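Courses > Automation Lab > Cell Maintenance > Handout 2: Cable Dressing

Handout 2: Dressing and Inspecting the Cable Bundle on the Bin Cell
Jairo Quintero, May

Scope

These notes cover the external cable bundle on the bin-picking cell: how it is routed, how it is strapped, and what to check before a run. Internal robot wiring and controller maintenance are in the manufacturer's manual and are not part of this unit. Read Handout 1 (lockout and teach mode) first. Nothing below may be done with the drives enabled unless the step says so.

1. Why the bundle is external

The arm was delivered without internal lines for the tool, so power and signal for the gripper run on the outside of the arm. An external bundle is easy to replace and easy to damage. Most of the stoppages logged on the cell last term were traced to it: a connector pulled partly out, a strap that had crept along the arm, or a loop that caught on the rim of the bin.

2. Slack

Slack is needed at every axis the bundle crosses. The wrist needs the most, as it turns through the largest angle in normal picking. Too little slack loads the connector at the tool. Too much lets the loop drop below the gripper, where it drags over the parts and can be pinched against the wall of the bin.

The right amount is found by moving the arm. With the drives in teach mode and speed at the lowest setting, jog the wrist to both ends of its working range and stop at each. At the tight end, the bundle should still have a visible curve. At the loose end, note the lowest point of each loop and compare it with the height of the fingertip. Repeat over all four corners of the bin. A loop that clears the center of the bin may still touch a wall when the arm reaches toward a corner. 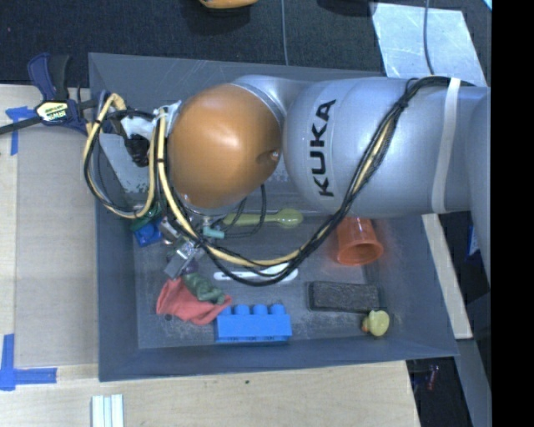
Figure 1. Arm over the bin. The bundle leaves the strap, sags across the middle and rises beside the orange housing; a second loop hangs over the left wall.

In a pose like the one in Figure 1, two places deserve attention. The first is the low point of the main sag, which lies over the parts. The second is the loop at the left wall. Check both from the side of the cell as well as from the camera view, as a view from one direction gives a poor idea of clearance.

3. Straps and ties

The strap on the arm segment carries the weight of the bundle. Cable ties only hold the cables together and must not be used as anchors.

a. Release the strap and wipe the arm under it. Dust lets the strap creep.
b. Lay the cables side by side without crossing. Crossed cables wear at the crossing.
c. Close the strap by hand until the bundle cannot be slid with two fingers. Do not use a tool.
d. Fit ties snugly. A tie that dents the jacket is too tight and must be cut off and replaced.
e. Trim the tail of each tie flush. Sharp tails cut jackets and hands.
f. Mark the edge of the strap on the arm with a paint pen, so that creep can be seen at the next check.

At the tool end, the bundle is held by a bracket. Leave the thin wires between the bracket and the gripper free to move, but short enough that they cannot hook a handle or a cup.

4. The bin

The bin must not move during a run. If it shifts, the taught limits no longer match the walls and the loop clearance found in section 2 is void. Check that the clamp at the edge is tight and that the bin still lines up with the tape marks. Replace tape that has lifted at the corners.

5. Inspection

Before each session: strap position against the paint mark, clamp, tape, and a slow jog over the four corners.

Every 100 hours: open the strap, inspect the jackets under it and at the bracket, and reseat the tool connector.

Every 400 hours: replace all ties and the strap. Replace any cable whose jacket is cut or flattened, whether or not it still passes the signal test.

Allow 15 minutes for the session check. Record results in the Kosari log sheet, including checks where no fault was found.

6. Lab task

In pairs, remove and refit the strap, then repeat the jog test. Hand in a side-view sketch of the bundle at both ends of the wrist range, with the lowest point of each loop marked.

Flanagan Automation Lab | Contact the lab office | Copyright, all rights reserved | Back to top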